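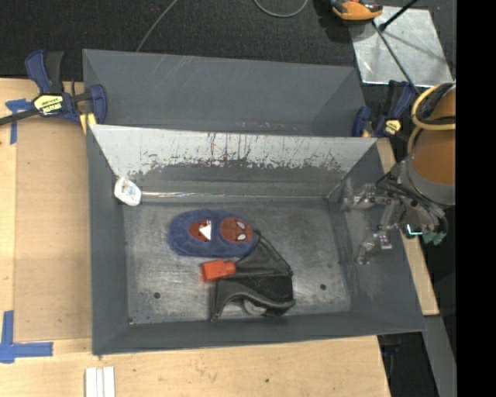 Chapter 7

Planning a Pick from a Bin

7.1 Where this chapter starts

The previous chapters treated perception and motion separately. Chapter 5 ended with a labelled point cloud, and Chapter 6 ended with an arm that could follow a path without hitting a fixed obstacle. In this chapter we join the two and ask the software to make a decision: given a bin holding several different objects, which one should be picked first, and how should the gripper approach it?

The question looks small. A person reaching into a metal bin for a soft cap or a little bottle does not plan in any way they could write down. A program has to have all of it written down, including the parts that seem too obvious to mention, such as the fact that the bin has walls.

We will use the Zumdale planner throughout. Readers who have worked through the exercises in Chapter 6 will already have it installed. Those using the older Keskinen library can follow the same steps, but the function names differ and the collision margins are set in centimetres instead of millimetres. Appendix C lists the changes.

7.2 Four parts of the problem

The planner described here runs as four stages, each with its own section.

Segmentation (7.3) divides the view of the bin into separate objects. Objects that touch are the main difficulty. Two items of different colours may be split easily, while a dark item with folds and seams may be split into pieces that do not exist. Worn metal causes trouble of its own — scratches and bright reflections can be returned as thin objects lying on the bottom of the bin.

Grasp proposal (7.4) produces a list of possible gripper poses. In our test program the list is limited to 132 poses per view. Most of them are poor, and the stage makes no attempt to remove these.

Scoring (7.5) orders the list. A rigid block can be scored from its shape alone. Fabric cannot, as it changes shape when the fingers close, and the score must allow for this.

Reachability (7.6) checks each pose in order until one is found that the arm can reach with all of its parts clear of the bin. It is the slowest stage. Sloping sides help, because they leave more room at the top than at the bottom, but an object leaning in a corner may still have no valid approach from above.

7.3 onwards can be read in any order, except that 7.6 uses the cost function defined in 7.5.

7.2.1 A note on fixed obstacles

Students often model the bin and forget what holds it in place. Clamps, their handles and their bars all stand above the rim, and a path that clears the rim by 18 mm may pass straight through a clamp handle. Add them to the collision model as simple boxes. The boxes do not need to be accurate, only large enough.

Cables on the arm are harder. They move with the joints, and Zumdale has no model for them. The method used in this book is to wrap the affected segment in a larger cylinder and accept that some reachable poses will be refused.

7.2.2 Why the order matters

An early version of the Detus picking software, written by Olanrewaju Yusuf, ran the reachability check before scoring. The results were correct, but the program spent 87 per cent of its time on poses that were later thrown away. Swapping the two stages changed nothing else in the code. We return to this version in Exercise 7.4, where you are asked to measure the difference on your own machine.

Before you begin

You will need the calibration file saved at the end of Chapter 5 and a working connection to the Pluvutar simulator. Check that the bin in the simulator has the same wall angle as the one on your bench. If you moved the camera after calibrating, repeat Section 5.8 now.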